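6. Folding bench: start of shift, running, and who does what now

Skirkholm site, sorting room. Replaces the sheet taped to the pillar. Updated Jan 29, 2025.

Applies to anyone rostered on the Semero bench. If you have only done hand folding, read 6.1 and 6.4 before you touch anything, then get signed off by the shift lead. Sign-off sheet is in the blue binder.

6.1 What has changed

Hand folding is no longer a full-shift job. The arms take trousers, shorts, T-shirts and the odd loose item. You do one turn at the bench, then rotate to inspection or packing. Nobody sits a bench turn longer than 3 hours, and the break in the middle is paid same as before.

Person at the bench is called the minder. Minder is not there to fold. Minder watches, clears, sorts out what the arms make a mess of, and writes it down. The writing down matters more than people think, it's how the fold programs get fixed.

Still done by hand, every time:
- anything with pins, badges or loose buttons
- anything damp
- baby sizes
- fitted sheets (please stop trying)
- customer items with a handling note

Pay grade for minders is the packing grade plus the bench allowance. Was agreed in August. If it isn't on your slip see the office, not your lead.

6.2 Before power-on

1. Check the last entry in the log. If it says HOLD, stop and find whoever wrote it.
2. Wipe the tabletop. Dry cloth only. Spray gets in the seam.
3. Look at both grippers. Fingers straight, no lint caught at the tips. Lint comes off with the soft brush, not your nails.
4. Follow each cable by eye from gripper back to the base. It should have enough slack to loop. Tight cable = do not start.
5. Press and release both stop buttons. Both lamps go out, both come back. One lamp lazy? Call it in.
6. Put your chair where you can get to a stop button without standing up. Try it. Actually reach for it.

CAUTION: Arms can move as soon as the ready lamp is steady. Hands, sleeves, lanyards out of the middle of the table before you press anything. Lanyards come off for bench turns, no exceptions for leads.

6.3 Starting a run

1. Log in on the Zeleke screen with your own number. Not the last person's. The rotation clock runs off your login and so does the allowance.
2. Pick the garment type. For shorts with a drawstring use SOFT WAIST. The plain SHORTS program grabs the cord about as often as it grabs the cloth.
3. Lay out the first garment in the near half of the table, middle, roughly flat. Doesn't need to be neat. Drawstring ends tucked or at least not trailing under the fabric.
4. Hands back. Press START once. Wait for the tone.
5. Watch the first three garments right through. No phone, no chat.

Leave the speed at 370 for the first batch of a shift. It can go up to 1000 on the slider but that is for the Wevatska technicians with the guard up, minders do not use it. Units on the slider don't mean anything you'd measure with a ruler, just leave it. 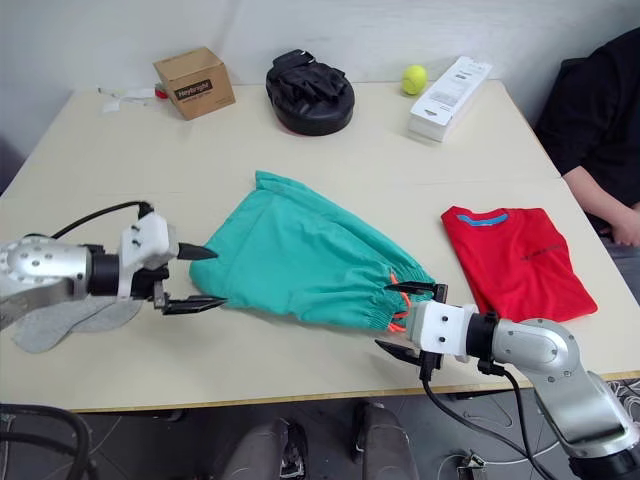 Fig. 6-1. Both grippers at a teal-green garment, red T-shirt folded to the right.

6.4 Stopping

Two kinds. Learn the difference.

PAUSE (screen): arms finish the move they are in, then hold. Use it for a bad pickup, a dropped garment, a question, a sneeze.

STOP (red button): everything quits where it is. The grippers keep whatever grip they had, so cloth may stay held. Do not pull it free. Release from the screen, left then right.

Any minder can press STOP for any reason and does not have to justify it to the lead. It goes in the log with a time, that's all. We had people in the first few weeks letting a bad fold run because they thought stops counted against them. They do not. Stops per shift aren't on anyone's review. This was put in writing, copy in the binder.

NOTE: After a STOP the restart takes a while, arms go home first and they go slowly. Stay back till the lamp is steady. It feels like forever the first time.

6.5 Common trouble

Garment bunches up rather than folding
Usually the waistband. The elastic pulls the cloth in and the camera reads it as a smaller garment. PAUSE, open the waist out flat, press RETRY. Two retries, then hand fold it and log WAIST.

Gripper closes on nothing
Cloth too flat to the table, or shiny fabric. Lift the nearest edge a little so there's something to pinch. PAUSE first, then lift.

Two items stuck together
Common after the tumble. Separate by hand, feed one at a time. Log only if it happens more than a couple of times in a batch, then tell the dryers.

Fold comes out crooked
One crooked fold, leave it for inspection. Several in a row, run ALIGN from the tools page. If ALIGN fails, HOLD in the log and go back to hand folding. Keep the hand folding boards where they are, by the way. Somebody put them in storage over the break and we lost most of a morning.

Long fold hanging off the front
Fine as long as the hang isn't caught under a finger. Trousers and long items will overhang at the first lengthwise fold and come back up on the second. Don't help it. Helping it is how sleeves get pinched.
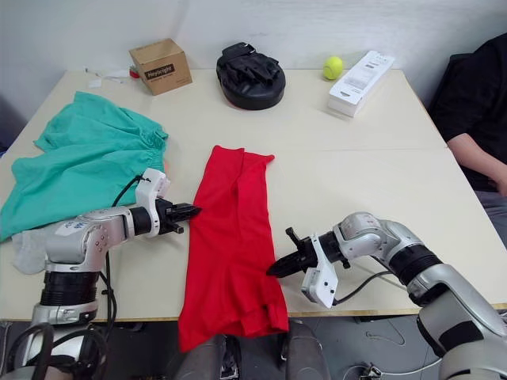
Dorothy Whiteley

6.6 A note on handovers

I wrote most of this off my own bench turns and from what the afternoon crew told me, so if something reads wrong, tell me and I'll change it. Better that than everybody working around it quietly.

Handover is five minutes, overlapped, both people at the bench. The roster has the overlap built in now. It didn't at first, and the incoming minder was finding out about problems by having them.

Steps:

1. Outgoing minder presses PAUSE and waits for both arms to hold.
2. Outgoing says out loud what has been going wrong. Out loud, not "it's in the log".
3. Incoming reads the log anyway.
4. Outgoing logs out. Incoming logs in. Check the name on screen.
5. Incoming moves the chair and does the reach test (6.2, step 6). People are different heights.
6. Incoming checks what is on the table, what is finished and what is still to go. Finished goes to inspection before the restart.
7. Incoming presses START.

If you are handing over to someone who was a hand folder for years, they will see things in the folds that you don't. Listen. Half the good settings in SOFT WAIST came out of complaints from the old folding table.

6.7 Small items

Socks and other small flat pieces are on trial. Not part of the normal run. Only on a trial turn, only with a second person in the room, and only at the 370 setting.

Lay the item flat, lengthwise across the front middle of the table, both ends clear of anything else. Choose SMALL FLAT. The arms come in low for this one, a lot closer to the surface than with trousers, so check the tabletop for grit or tape first. Anything waiting its turn goes well off to the side.
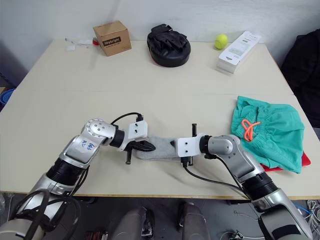 Count every small item as one try, whether or not you end up happy with it, and put a plain word beside it in the log. Good, messy, missed. Please don't write "OK", I can't tell which of those it means. The technicians get the trial pages at the end of each week and they do read them.

No targets on trial turns. If a lead gives you one, point at this line.

6.8 Stretch and drape

For loose cotton trousers and shorts the program sometimes lifts the garment between both arms, to let the creases drop out before it goes down again. New minders reach for STOP here. No need, unless:

- the cloth is snagged on something
- a drawstring is wrapped round a finger
- the garment is visibly straining, seams pulling
- you aren't sure

The last one is a real reason. Use it.

Things at the back of the table are below the lift height if they were put there at set-up. Don't add taller stuff halfway thru a run. No cups, ever, anywhere on the table.

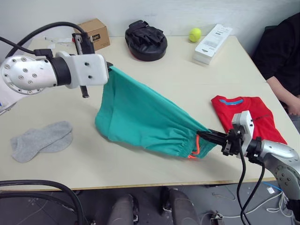
Fig. 6-2. Teal garment held at both ends. Orange drawstring hangs by the right gripper.

6.9 End of turn

1. PAUSE. Arms home from the screen (HOME ALL).
2. Take off whatever is left on the table. Unfinished goes back in the feed, not in with the folded.
3. Brush the gripper fingers.
4. Log: stops, retries, anything hand folded and why. One line each is plenty.
5. Log out. If you forget, the rotation clock thinks you are still on and your next turn gets pushed, and then I have to fix it by hand.
6. Last turn of the day only: power down at the wall switch, key to the office.

6.10 Sore hands, sore eyes, bored

Wrist complaints went down when the hand folding did. Stiff necks went up. Watching is tiring in its own way. Get up at the break, look at something far off. If you'd sooner not do bench turns at all, say so and you can stay on inspection and packing, same grade, without the allowance. Some people have. No hard feelings and it isn't a mark against you.

Ask for a bench refresher any time. Half an hour, on the clock, with whichever minder is free.

See section 7 for ALIGN codes and the technician call-out number.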